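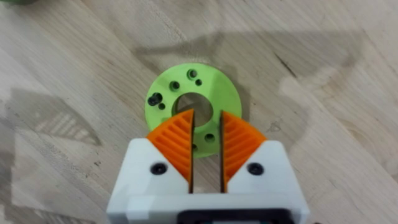 Brurnico 101 圆盘，浅绿色，平放于 Halim 木台面

# Brurnico 101 圆盘与 Halim 拼板台面

Brurnico 101 是一块带大中孔的扁平塑料圆盘，盘面上另有大小不等的安装孔，其中包括沉头孔。它装在台面上用作过渡底座：圆盘先固定在台面，上面再接夹具、立柱、灯座或自制的小支架。Halim 是配套的浅色木拼板台面。两样东西可以一起订，也可以分开订。

本页写给准备自己安装的用户，内容包括尺寸、孔位的用法、台面的开箱和静置、钻孔、保养、配件和售后。Dotmont 系列的旧圆盘已经停产，旧孔位能否沿用，见后面“从 Dotmont 换过来”一节。

## 基本参数

| 项目 | Brurnico 101 圆盘 | Halim 台面 |
|---|---|---|
| 材料 | 塑料 | 木材，窄条拼接 |
| 颜色 | 浅绿 | 浅木色 |
| 外径 | 100 毫米 | 不适用 |
| 厚度 | 8 毫米 | 34 毫米 |
| 表面 | 不喷漆 | 出厂上油，哑光 |
| 边缘 | 直边 | 四边轻微倒角 |
| 使用环境 | 室内 | 室内 |
| 供货方式 | 单件或与台面成套 | 按订单裁切 |

台面的长宽按订单裁切，裁切尺寸写在发货单上。厚度只有上表这一种。圆盘目前只有浅绿色，暂无其他颜色的计划。

## 圆盘的孔

中间的大孔用来走线，也可以让圆柱形的底脚穿过去。它不承重，不要在孔壁上攻牙，也不要往里面硬塞尺寸偏大的管件。孔壁有毛边时用细砂纸顺着圆周打一遍，打到手指摸上去不挂就够了。

外圈的孔按用途分为三类：

- **沉头孔**：把圆盘固定到台面用。螺丝头应当落进沉台里，不高出盘面。
- **普通圆孔**：接上层附件用，从背面穿螺栓。
- **小孔**：定位销、扎带和细线用，不受力。

外圈孔的分布不对称。圆盘转一个角度之后，同一个附件的孔就可能对不上，所以上螺丝前先把附件摆在盘上比一次，再用铅笔在圆盘边缘和台面上各画一道短线，对齐后固定。画线用软铅笔，事后用橡皮擦掉。

沉头孔的大小与包装内附的螺丝相配。换用自备螺丝时请先试放，螺丝头的锥面或台阶要和沉台贴住。只有边缘碰到的，换一种。锥头螺丝拧得太紧会把塑料撑开，建议用平底圆柱头。

盘面上不需要的孔可以空着。有用户用蜡把孔封上以防落灰，这样做没有问题，只是以后要用时得清干净。

## 安装圆盘

准备铅笔、直尺、手电钻、与螺丝匹配的钻头、螺丝刀和一块干布。

1. 擦净台面，确认安装位置下方没有横梁、抽屉滑轨或电线。
2. 把圆盘放到位，转到需要的角度，画对齐线。
3. 透过沉头孔在台面上点出孔位，移开圆盘。
4. 钻引孔。钻头上缠一圈胶带作深度标记。
5. 吹掉木屑，放回圆盘，对齐铅笔线。
6. 所有螺丝先带上几圈，再交替拧紧。
7. 用指尖摸一遍盘缘，没有翘起即可。

引孔不要打穿台面。台面厚 34 毫米，圆盘厚 8 毫米，选螺丝时两者要一起算，螺丝尖与台面底面之间留出余量。确实需要从底下穿螺栓的，应从上往下钻，底面垫一块废木料压紧，出口处的木纤维不容易撕开。

拧螺丝时用手。电动螺丝刀也能用，把扭矩调到最低档，最后半圈仍然换手拧。听到塑料发出细响就停下来，退半圈再检查。

只是临时摆放、不想在台面上留孔的，可以在圆盘底面贴一圈薄的双面胶。胶贴只适合定位，受侧向力的附件不要这样装。撕胶时沿着木纹方向慢慢拉。 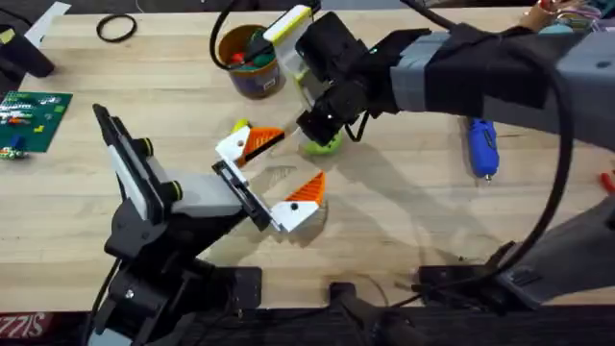
**Surachet Suwannarat**
Clarkitz 产品资料编辑

## Halim 台面

Halim 台面由长窄的浅色木条并排拼成，木条走向与台面的长边一致。每块板的木条深浅不会完全相同，有的偏白，有的偏蜜色，排板时会作搭配，但不按颜色挑级。订购两块以上并排使用的，请在订单备注里写明“并排”，我们会从同一批料里出。

表面出厂时只上油，不做厚漆。上油的木面用久了会有轻微的擦痕和发暗的地方，拖动带硬底的工具尤其明显。浅擦痕不影响使用，可以等到下次上油时一并处理。想要完全不留痕迹的桌面，Halim 不合适，请选贴面板一类的产品。

### 到货与静置

台面平放运输，四角有护角。收到后先看外包装有没有压痕，再拆箱看四条边和两个端面。有破损的，拍下包装和破损处，连同发货单一起发给我们，先不要安装。

拆箱后把台面平放在要用的房间里，底下垫几根同样厚的木条，上下两面都通风。静置至少两个晚上，冬季供暖的房间再多放一晚。不要把它斜靠在墙上过夜，也不要只揭开上面的包装膜而把底面闷着。

静置以后用直尺横着搭在板面上看一次。横向有一点起伏属于正常，固定到桌架上会拉平。若直尺下面能轻松塞进一枚硬币，请与我们联系，不要用螺丝强行压下去。

### 固定到桌架

木板会随季节横向胀缩，所以桌架上与木条方向垂直的那两根横梁，要用长圆孔或活动扣件连接。靠中间的一颗可以拧死，两侧的留出移动量。常见的错误是四角全部拧死，到了冬天板面中间开一道细缝。

桌架是金属的，接触面垫一层薄毡。毡片不必铺满，螺丝附近有就行。台面搬上桌架需要两个人，一人抬一端，不要抬着一条长边翻转。

### 桌上摆什么

台面适合装配、分拣、模型、修理一类的手工作业。木面颜色浅，浅绿色的圆盘、橙色和深色的小零件放上去都容易看清，掉了螺丝也好找。白色和浅黄色的小件就没有这么显眼，建议另备一块深色垫布。

零碎的东西用杯子收在台面靠后的位置，手边留空。杯底有釉圈或没有打磨的，垫一片毡。圆形和球形的小件会滚，台面四周不带挡边，需要挡边的可以另订一根木条，用可移除的胶条贴在前沿。

电线尽量从台面侧边或者后沿下去。线从空中绕过桌面时，要给它留出松弛的一段，同时不要让它在木面上来回蹭，黑色的外皮会留下灰痕。灰痕可以用白橡皮擦掉，擦不掉的用稍潮的布。

## 清洁与上油

日常用干布擦。沾了胶水、墨水或油污，当时就擦，先干后湿，再用干布收掉水分。不要用钢丝球，不要用含氯的清洁剂，也不要把湿抹布整晚搭在台面上。

上油的间隔看使用情况。滴一滴水在板面上，水珠立得住，就不用上；水很快洇开、木色变深，就该上了。步骤如下：

1. 移开桌上所有物品，能拆的附件拆下。
2. 用细砂纸顺木条方向轻磨，浅擦痕多的地方多走几遍。
3. 扫去粉尘，再用微潮的布擦一遍，晾干。
4. 倒少量木蜡油，用无绒布摊薄。
5. 等一刻钟，把没有吃进去的油擦干净。
6. 隔夜再使用。

擦过油的布要摊开晾在室外或者浸到水里，不能揉成一团扔进垃圾桶。油布堆在一起会自己发热起火。

圆盘用温水和中性洗涤剂洗，洗完擦干。孔里积灰可以用旧牙刷。不要用丙酮，不要放进洗碗机，也不要放在暖气片上烘。圆盘长期晒太阳会褪色，靠窗的桌子建议不用时盖一块布。

圆盘装着的时候也可以给台面上油，绕着边缘擦就行，只是圆盘底下的木色会和周围差一点。介意色差的，每次上油都把圆盘拆下来。

## 从 Dotmont 换过来

Dotmont 圆盘与 Brurnico 101 的外径相同，台面上已有的圈痕能盖住。孔位不同。原来的台面引孔有一部分能用上，另一部分会被新盘遮住，需要重新打。

先拆下旧盘，清掉旧孔里的木屑。再把新盘放上去慢慢转，找一个沉头孔与旧引孔重合最多的角度。转不出合适的角度时，把旧孔用木塞填上，胶干后磨平，再按新安装处理。不要在离旧孔很近的地方另打一个斜孔，螺丝会滑进旧孔里。

原来接在 Dotmont 上的附件，凡是只利用中孔定位的，可以直接移过来。靠外圈孔固定的附件需要加一块过渡片。过渡片可以单独订，也可以照我们随附的纸样自己切。

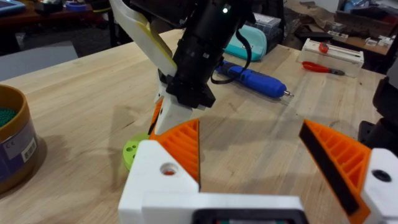

Polyxeni Tzanetos 来信说，她把旧圆盘换成 101 以后，第一次没有画对齐线，附件装上去才发觉转错了角度，又拆了一遍。她希望盘缘上有一个出厂的刻记，哪怕只是一个小缺口，“铅笔线擦台面的时候就没了，下回还得重新比”。她还提到纸样折了以后不太准，问能不能改成硬纸的。

刻记的建议已经转给做盘的同事，眼下的批次没有改动。现在的办法是在盘的侧面而不是顶面做标记，用针尖轻轻划一道，台面那一侧则贴一小条美纹纸。纸样从八月起改用卡纸，平装寄出，不再折叠。之前订购的用户要卡纸纸样，写信报订单号就可以补寄，不收费用。

## 包装内容

圆盘单件：

- Brurnico 101 圆盘
- 沉头孔用螺丝一袋
- 孔位纸样
- 安装说明

台面单件：

- Halim 台面，按订单尺寸
- 活动扣件及螺丝
- 试用装木蜡油一小瓶
- 保养卡

成套订购的，圆盘单独装盒，放在台面包装的外侧，拆箱时留意不要连同护角一起丢掉。定位销、过渡片、木条挡边和毡片都不在标准包装里。

## 选购时常碰到的情况

**台面已经有了，不是 Halim。** 圆盘可以装在别的木台面上，板厚要够螺丝吃进去。刨花板台面拧过几次以后会松，最好改用穿板螺栓加大垫片。石材和玻璃台面不适用。

**台面打算放在厨房。** 可以，但不要紧贴水槽，端面吃水比正面快。切菜请另外用砧板，木蜡油要选标明可接触食物的那种。

**想把两块圆盘叠起来用。** 不建议。叠起来螺丝要换长，下面那块的沉台也用不上。需要垫高时，用木块做一个实心的垫座。

**圆盘装上后有一点翘。** 多半是引孔口的木屑没有清掉。拆下来，用大一号的钻头在引孔口用手转一下，去掉凸起的木纤维，再装回去。仍然翘的，把盘放到玻璃上检查，盘本身不平就换新的。

**台面端头裂了一条细缝。** 先看固定方式，把外侧的螺丝松开半圈，过几天再看。缝不再变大，可以用同色木蜡填上。缝继续往里走的，拍照发过来。

**螺丝丢了。** 到五金店照着剩下的配。几颗螺丝之间长度要一致，头形也要一致。

## 订购与售后

台面接受裁切后不退换，尺寸请在下单前自己再量一次，量的时候以桌架的外沿为准，并写明两边各要伸出多少。墙面不直的房间，靠墙那一侧量前、中、后三处，按最小的报。圆盘未安装、无钻痕的可以退换，邮费由寄出的一方承担。

开孔、切角、磨圆角都可以在出厂前做，需要一张标了尺寸的草图，手绘的也行，单位统一用毫米。草图确认后才排产。走线孔离板边太近的，我们会打电话商量挪位置。

圆盘在正常室内使用中开裂的，寄回即换。因螺丝过紧从沉头孔处裂开的，不在更换范围内，可以按单件另购。台面的自然色差、小节疤和用后产生的擦痕不算质量问题。

写信时请附上订单号，以及台面上印在底面一角的批号。批号磨掉的，拍一张底面全貌也可以。

资料更新：2020年2月10日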